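Project report: Skudanik, a two-player puzzle platformer
4/26/18

So our game is done, or as done as it's going to get before the deadline! I was on level design and story for this one, and I'm writing up my half of what we did, what broke, and what I'd change if we got another semester at it.

Skudanik started out as a joke. We had a pitch session back in October and everyone was doing zombies, so we pitched a game where you play two lighthouse keepers in a town called Masenport who can't stand each other. One keeper controls the light, the other can only walk where the light is shining. That was the whole idea, and I really didn't think the class would go for it (they did, we got the most votes). My love of old co-op games is all over this thing, sorry.

The first build was rough. We had 20 levels planned on paper and I was so proud of that number, but when people played them they all felt like the same level with the stairs moved. I cut a bunch and then put new ones in, and we still ended up at 20, just a much better 20. The harbor section is my favorite because the light player has to bounce the beam off boat windows and you end up yelling at each other the entire time.

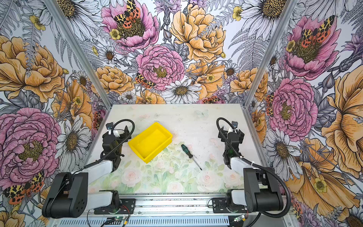 Sound was the part I worried about most, since I can't play an instrument to save my life. We ended up using the Calletti audio plugin, and it let us fade between two tracks depending on which keeper was in the dark. It took me a week to get it working and then the music kept restarting every time somebody died, which in our game is a lot. The fix was one line. One line!

For testing we set up in the Shabalala lounge and let people walk in and play. The game logged 346 deaths, and most of those were on the clock tower, where the jump was set too tight. I moved the ledge closer and people stopped quitting there. I also found out that players skip every bit of dialogue if you let them, so the story I spent all winter on got chopped down to short lines that play while you walk. It hurt, but it plays better.

What I'd change: the save system (it only saves between chapters, and people hated that), the menu font, and the ending, which we wrote in one night and you can tell. I'd also love to add online play, but right now both players have to be on the same couch, and I kind of like it that way.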